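Laundry robot meets its public at Hivbridge

Rirnix opened its Hivbridge test room to visitors in April and promised a machine that would take over wash day. What people got was a close look at a washer door.

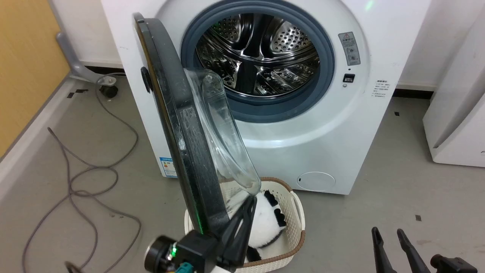
Sohail Ansari, who runs the project, says the system has practiced the job 1000 times. He would not say how many of those tries went well. The load for visitors was hardly a family's weekly wash, either – a stuffed panda in a basket.

"My kids' soccer gear is a different story," said visitor Impi Halonen.
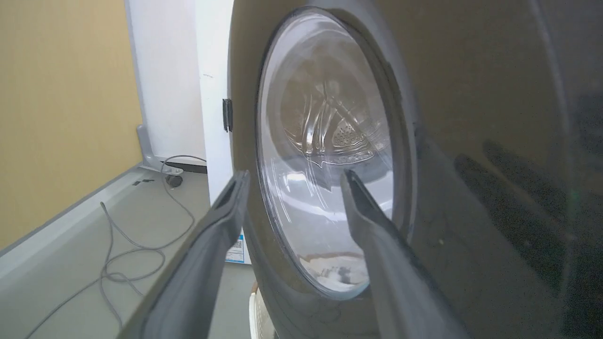 Gripper fingers at the washer's round door.

Rirnix wants 335 homes signed up for a trial. Amna Orakzai of the renters' group Liltulness asked who pays if a door gets broken. Ansari said the terms were "still being worked on."
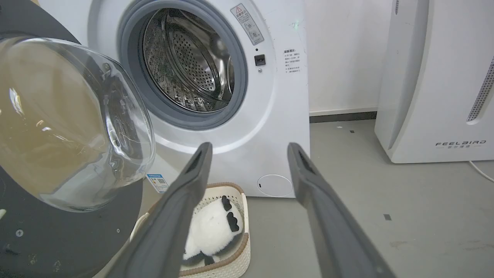
No price yet

The company gave no price and no sale date. Orakzai has asked for both in writing.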